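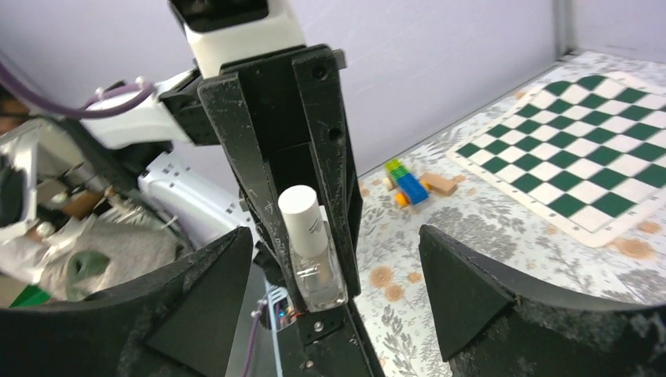

Friction and Wear: Notes for Unit 4

Welcome back! Last unit was all about loads and how they travel through a part. Now we get to the bit I look forward to every term, which is what happens where two surfaces meet. Almost everything you own that has stopped working stopped there.

Start with the word "smooth." Run a finger over a polished steel plate and it feels like glass. Look at it under enough magnification and it's a mountain range, with peaks we call asperities. When you set one plate on another, only the tallest peaks touch. The real contact area can be a tiny fraction of the area you'd measure with a ruler, and all the weight goes through those few spots. Keep that idea close, it explains half of this unit!

The basic friction rule

Friction force = coefficient x normal force

Say a crate presses on the floor with 300 newtons and the coefficient is 0.4. You need 120 newtons to keep it sliding at a steady speed. Getting it moving usually takes more (static friction is the larger of the two for most pairs of materials). Notice that contact area doesn't show up in the formula. People argue with me about this every time, and I love it, so bring your objections. Hint: go back to the peaks. Press harder and they flatten, so the real contact area grows with the load.

Rubber is a troublemaker and doesn't follow the rule very well. We'll give it its own session.

Kinds of wear

Adhesive wear: peaks stick together under pressure, then tear. Bits of one surface end up on the other. Badly lubricated shafts do this, and so do stainless bolts that seize halfway down the thread.

Abrasive wear: something hard plows through something softer. Sand in a bearing, grit under a shoe. Look for long parallel scratches.

Fatigue wear: the surface gets pressed and released over and over until small cracks join up and a flake pops out. Ball bearings and gear teeth are the classic cases.

Corrosive wear: a film forms, rubbing takes it off, a fresh film forms. Slow, but it never takes a break.

Real parts mix these freely. The Sikora bushing we pass around in class shows three of them on one face, and finding the third is harder than you'd think.

For the lab

Meet in the Pisley room and bring your own notebook. Each group gets one sled, a spring scale and a set of sandpaper strips. Start with the 40 grit. Pull slowly, read the scale while the sled is moving, and do five pulls per strip before you change anything. Wipe the track between strips!

Reading: Todetti, chapter on dry contact, up to page 169. Skip the derivation on the first pass and come back to it after the lab.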